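Rundlow Tamora Press Vest Cover

Home / Field Gear / Press and Observers / Vest covers

The Tamora is a cover for the armor you already own. It goes over a plate carrier and says PRESS on the front and PRESS on the back, in letters large enough to be read by someone who would like to be able to say later that he couldn't read them.

It does not stop anything. We put that near the top of the page after several orders from people who had read only the bottom. If you need plates, buy plates, from a firm that tests them, and then come back.

The shell is a 700-denier nylon in dark blue, matte on both sides. The panels are sewn on all four edges and then sewn again, since the hook-and-loop kind tend to get borrowed at checkpoints and not returned. If your desk insists on removable panels, the Tamora R has them, along with a small pocket for the spare you will be needing.

Side straps adjust to fit chests from 92 centimeters up. The radio loop is on the left - left-handed correspondents can ask for it on the right at no charge, and most of them sound surprised.

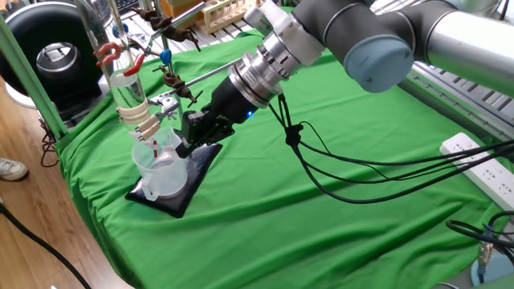 One buyer wrote to us in April that the notebook pocket was excellent and the pen slot a disgrace, having let go of four pens between the hotel and the first roadblock. The slot has been deeper ever since. The same letter asked for a version in beige, and the answer is still no. Beige is what the soldiers are wearing.

What comes in the bag

Vest cover
Two blank name strips
Blood group patch, to be filled in by you and preferably not from memory
Care sheet in eight languages, including the one your customs officer will claim not to read

Washing

Cold water, mild soap, hang to dry. Tear gas takes two washes. Keep it away from your other laundry for both.

Shipping

Orders of up to 2000 covers ship from our workshop in Grinton. Newsrooms that need more than that should probably tell us what they know. Orders placed by noon on Friday go out the same day. Delivery in southern Europe is handled by Politis, who also take returns, provided the cover still has two sides.

Customs forms describe the Tamora as "outer garment, printed." Please don't improve on it.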